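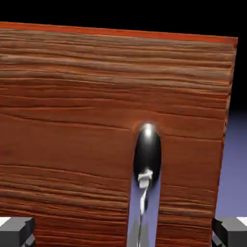 Oiling a wooden kitchen board is a small work, but many people do it in a hurry and then they complain that the board is sticky. I made the same mistake for years. My first board was from beech and I put on it the sunflower oil from the cupboard, a lot of it, and after one month it smelled like an old frying pan. Before you open any bottle, look at how the grain goes. On a reddish-brown board like the one at the top, the dark and light bands run more or less from left to right, so the cloth should also go from left to right, along the bands. At the ends, where the wood is cut across, the oil goes in much faster, and there you will need a second portion.

Which oil to take

Food-grade mineral oil is the simplest. It has no smell, it does not go bad, and one small bottle serves me from December until the next December. Linseed oil gives a harder surface, but it must be the pure kind that is permitted for food, and it needs many days to dry. Walnut oil is beautiful, but I do not use it because we have guests with allergy to nuts. Olive oil and sunflower oil please leave for the salad.

I buy my oil in the hardware shop in Mulalcombe, where they fill it from a big can if you bring your own bottle. It must be a clean bottle with a good cap. Write on it what is inside, with a pen that does not wash away.

Washing before oiling

Wash the board with hot water and a little dish soap, both faces, also when only one is dirty. If you wet only one face, the board can bend. Then dry it with a towel and let it stand on its edge until the next day. Do not put it on the radiator and do not lay it flat on the table, the bottom must have air.

For smell of onion or fish, I use coarse salt and half a lemon. Rub, wait 11 minutes, rinse with cold water. For garlic you must sometimes do it two times.

When the surface feels hairy

After washing, new boards often feel a little hairy under the hand. This is only the fibers which stand up from the water. Take fine sandpaper, number 160 is good enough for a kitchen, fold it around a cork and go lightly with the grain. Wipe away the dust with a damp cloth and let the board dry again. If you want to have it very smooth, repeat this once more with a finer paper. Deep knife marks I leave alone when they are clean.

How I put the oil

Pour a spoon of oil in the middle and spread it with an old cotton T-shirt, cut in pieces. Do the faces, then the edges, then the ends. After 2 hours wipe off everything that stayed on the surface. This step is the one which people skip, and from this comes the stickiness. Let the board stand overnight and feel it in the morning. If it is dry and pale in some places, oil only these places again.

Attention with the cloths. A cloth with linseed oil can become hot by itself and start a fire, even in a closed bin. Spread it flat outside on stone until it is stiff, or put it in a jar with water and close the lid.

Wax for the end

For boards that stand much near the sink I mix one part of beeswax with four parts of mineral oil. Melt it slowly in a jar which stands in a pot of warm water, never directly on the flame. When it is cold it looks like shoe cream. Rub in a thin layer and polish after a quarter of an hour. The same mix is good for wooden spoons, the handle of the bread knife and drawers that do not slide well.

Some other small things

A board that moves when you cut needs a damp kitchen towel under it.

Cut raw meat on another board and keep this one for bread and vegetables.

Never the dishwasher, also not the short program.

If the board already has bent a little, put it with the hollow side down on a damp towel for one night, then stand it up to dry and look at it again.

Dambrauskienė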